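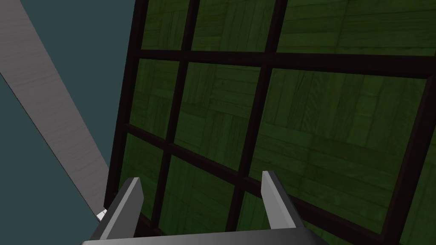 Green parquet, dark bars, a steep angle.

I read the whole Skirnon tax deal over the weekend so the rest of Novham can keep its weekend. Thread, with complaints.

Background for people who moved here after March: the city wants to let Skirnon skip most of its property taxes on the old Bilida Street site. In return we get a warehouse, and jobs, and a sign you'll be able to see from the highway.

The agreement is 457 pages. The public summary is one page, and a third of that page is the Skirnon logo.

Let's start with the jobs. The press release says "up to 3,000 jobs." I have also earned up to 3,000 dollars today.

The number in the contract, the one they can be held to, is 300.

Where did the others go? Appendix F. They are "induced and associated positions," a group that includes people who will sell sandwiches to the 300. If you have ever sold a sandwich near Bilida Street, congratulations on your new career in logistics.

It gets smaller. A "job" is defined as any position filled for one day or more in a calendar year. So one guy who quits and gets replaced every month is twelve jobs. He's basically a boom.

No wage floor, by the way. I searched for "wage" and found it twice, once in the definitions and once in a sentence explaining that it had been defined.

I emailed the city to ask how they'd check the job count. Very quick reply, I'll give them that. Skirnon sends in a form once a year saying how many jobs it made, and the city "receives" it. I asked what receiving involves. Still waiting on that one.

Someone in my replies says if I don't like it I should come up with another way to attract business. Fair enough. My opening bid is we stop paying for the sign.

Yes, we're paying for the sign. Page 278. It's called a "gateway visibility element" and it's filed under road safety.

OK, the money. The break lasts 15 years. The city's chart showing how we come out ahead starts in year 16. I have seen diets that work on this model.

And the chart assumes Skirnon stays put through year 16. The agreement lets them leave in year 10 with ninety days' notice and a letter. There's a template for the letter. They've thought about the letter a lot more than they've thought about the buses.

(There are no buses. The nearest stop is Escobar Road, and then you walk along the shoulder and think about economic growth.)

Credit where it's due: Iker Cordero was the one council member who asked what happens to the school budget. He was told it was a great question. That was the full answer. It's at the 2 hour mark on the recording if you'd like to hear a room go quiet.

For the schools people asking: their share of the lost taxes is supposed to be made up by "growth in the base." What grows the base? New businesses. What do we give new businesses? See above.

I'm not even against the warehouse. The site's been a fence and some weeds for as long as I've lived here and the weeds aren't hiring. I'd just like the deal to say the same thing as the press release about the deal.

Three changes I'd vote for, if I had a vote, and I don't. Count full-time jobs that last a year. Let the city look at payroll records. If they leave early, they pay back the years they skipped.

Wakana Tsuchiya pointed out to me that the last one was in the first draft. She's right, I went and looked. It's there in January and gone by March, and the minutes for the meeting in between say "discussion was held."

Love the passive voice. Discussion was held. Taxes were skipped. Sign was erected.

The comment period closes 11th April. Yes, that's a Sunday. The clerk's office is closed on Sundays. The online form works, but it logs you out if you take too long, so write it somewhere else first and paste it in.

You get a small box. I used mine on the payback clause and had room left over for one sentence about the sign.

Correction to the post about the sign: we pay for half. Skirnon covers the other half and can deduct it. I regret the error and also the sign.

Muting this for dinner. If the city writes back about what "receives" means I'll add it here.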